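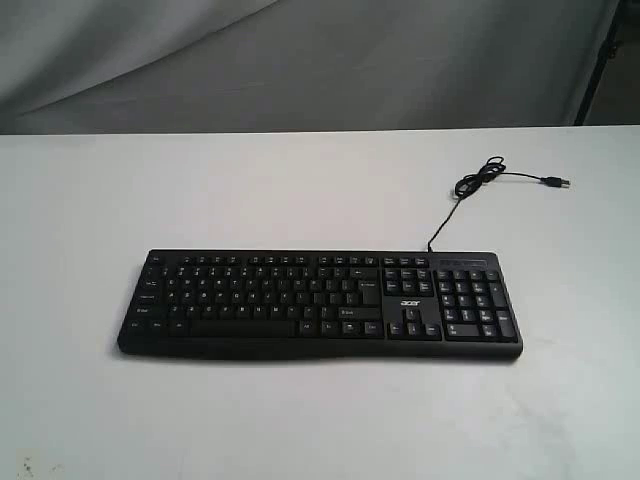

Kulthorpe Film Club: minutes of the October meeting

Home | Screenings | Minutes | Join us | Contact

Evening all. I took the minutes again, so blame me for anything that's wrong. We started at half past seven in the upstairs room at the Stockdale, and the kettle was on well before then (thank you, whoever that was).

Last month's minutes

Agreed, with one correction. I'd put down that we were showing the director's cut of the western in the spring. We're showing the ordinary one, the shorter one, and several of you were very relieved to hear it.

The superhero night

Most of the evening went on this, as you'd expect! We had 46 people in for it, our best house since we moved to the Stockdale, and a fair few of them I'd never seen before. The film went down well with nearly everyone. The complaints were the usual ones: too much set-up for the next film, a villain who gets one good speech and then vanishes for an hour, and a final fight so dark that the back row gave up trying to follow it. I stuck up for the fight. I was on my own there.

There was a long argument over whether we should have shown it with the scene after the credits. We did, but the house lights came up halfway through and half the room was already putting coats on. From now on the lights stay down until the very end, and I'll say so in the introduction.

Somebody asked if this means we'll be doing the whole series in order. No! We'd be at it for years. We did agree to one more comic book film before the summer, and it should be an older one. Titles to me by the next meeting please.

Sound

The left speaker is still buzzing in the loud bits. Pullen quoted us £112 to repair the pair, which the meeting thought was fair, and it was passed with no one against. I'm dropping them off and will try to get them back in time for the next screening. If they aren't ready we'll borrow the hall's set, which is tinny but works.

3D

Brought up again, turned down again. The glasses alone would clean us out, and two people said it gives them a headache. I'd love to do it one day, but I can see I'm losing this one.

Next season

We still have 2 gaps in the list. Pondier, the short film people, have offered us an evening of their members' work, all under ten minutes each, and that would fill one nicely. Agreed to say yes. For the other it's between a French thriller and a musical, and the show of hands came out dead level both times we tried it, so it's gone over to next month.

Tickets

Staying at £4. There was a suggestion of charging a bit more for newer films, but I think people like knowing what it costs before they leave the house, and the room seemed to agree.

Any other business

The popcorn was stale. I know. New supplier being looked into.

Could whoever took home the blue cash tin please bring it back.

We finished at twenty past nine, and a few of us carried on talking about that villain downstairs until closing.

Share this | 2 comments

Older minutes | Back to top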